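Home | Posts | About | Say Hello

The Cider Shed at Stollcombe

My uncle kept a shelf of old bottles in his garage, and the one I always reached for was a squat brown thing with STOLLCOMBE pressed into the glass. He told me it was a cider works, long gone, and that was all he knew. I was maybe ten, and I've wondered about it off and on ever since (mostly off, I'll admit, until I had a free weekend in February and a full tank of gas).

So I drove out there! The building is still up, or most of it is, tucked behind a feed store with the old loading door painted shut. A very patient man named Amirul Santoso has been gathering up its papers for years, and he let me sit at his kitchen table with the ledgers for a whole afternoon and kept filling my cup.

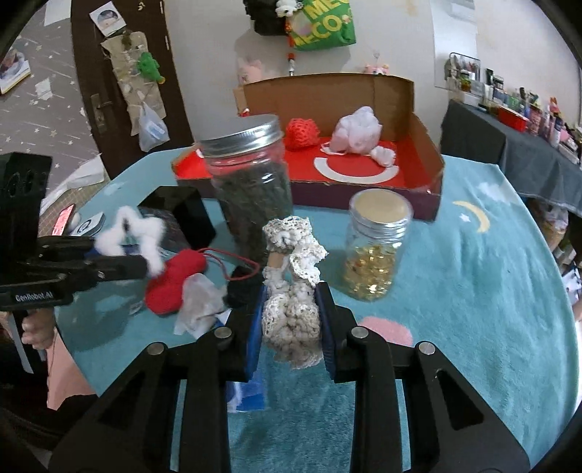 Last changed: 21 Oct 2022

What got me was how small it was. In the best year they wrote down, the works filled 900 barrels, and the payroll for the pressing season ran to 17 names, half of them from the same family as far as I could tell. The apples came mainly from the Gerov orchard up the hill, and there's a long, cranky run of letters about bruised fruit and who ought to pay for it. I could have read those all night.

Amirul thinks the end came when the orchard was sold. I lean toward the new bottling line, which cost them far more than they had, but he's read every page and I've read one afternoon's worth. He's promised to mail me copies of the last ledger, and I'll write more when they get here.

Recent posts
- Pattinasarany Porter, Second Try
- Sorting My Uncle's Bottle Caps
- A Rainy Lunch at Sudorari

Get new posts by email. Enter your address to subscribe.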